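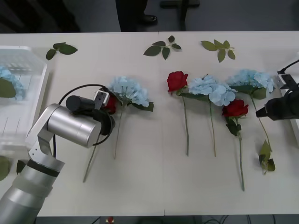
Roses, blue hydrangeas and a few bits of loose greenery, laid out on the white tables.

I have been putting off writing about artificial flowers for years, mostly from cowardice. My grandmother grew real ones, my mother grew real ones, and I spent a good part of my twenties being quite snooty about anything with a wire in its stem. Then we moved to the apartment in Stirkow, where the living room window faces a brick wall and gets perhaps an hour of light on a good day, and everything I bought at the market looked tired by the second morning. So here we are, and I'm a happy convert (mostly).

I should say that it was Daryna Zinchenko who talked me into it. She did the tables for her sister's wedding last October, 52 of them if you count the little ones by the door, and every single flower was artificial. I sat next to one of her arrangements for an entire dinner and only found out when I tried to move a leaf out of my soup! She came over the next week with two shopping bags full of leftovers and a pair of wire cutters, and that was that.

The first thing she taught me was to lay everything down before you even think about a vase. Flat on their sides, all the stems pointing the same way, on the plainest surface you have. I used to stand there with a bunch in my fist, poking things in one at a time and wondering why it always came out looking like a feather duster. When the flowers are lying in a row you can see what you've got. You notice that one head is bigger than the rest, or that a rose has its one small leaf on an awkward side, and you can shuffle them about until they look friendly together.

Red and pale blue is not a pairing I would have picked on my own. I'm a creams and greens person, and I thought it would look like a flag. But that powdery blue is so soft that it calms the red right down, and the hydrangeas have such big, fluffy, generous heads that they fill up the middle without any help. Three of each is plenty for the brown jug my aunt left me. I did try five of each and it looked like a hotel lobby - a nice hotel, but still.

Then there's the loose greenery, which I now think is the real secret. I buy mine from a little shop called Gachanja, down the hill in Rulovgate, where they keep the sprigs in a crate by the register and let you rummage. I tuck them in last, low down, wherever I can see too much bare stem. If one sticks out at a silly angle I leave it, since real plants are always doing that, and it's the perfectly even bunches that give the game away.

About the stems. They are nearly always too long, and they are nearly always too straight. I bend mine a little over my knee, nothing dramatic, just enough that the heads look in slightly different directions. I don't cut until the very end, and even then I'd sooner fold the last couple of inches up inside the jug, so that I can change my mind and use a taller one in the summer. I once trimmed a whole bunch of peonies down for a squat little bowl and have regretted it ever since.

For storage I like a clear plastic bin, the kind you can see into from across the room. Mine spent years holding Christmas lights. The hydrangeas go on top so they don't get squashed, and the leaves can go anywhere. Zdeňka Jireš, my neighbor across the landing, keeps hers hanging upside down in the closet among her coats, and she swears they hold their shape better. She may be right, but I don't have the closet.

Dusting is the dull part. A hair dryer on the cool setting does most of it, out on the balcony if you can manage it, and a soft paintbrush gets in between the petals. I do the red ones more often because they show it first.

Next I want to try something for the hall shelf, which is narrow and has a radiator under it, so real flowers never stood a chance there. I'm thinking all blue, with lots of leaves. If anybody has a good source for long trailing ivy that doesn't shine like a raincoat, please leave me a comment.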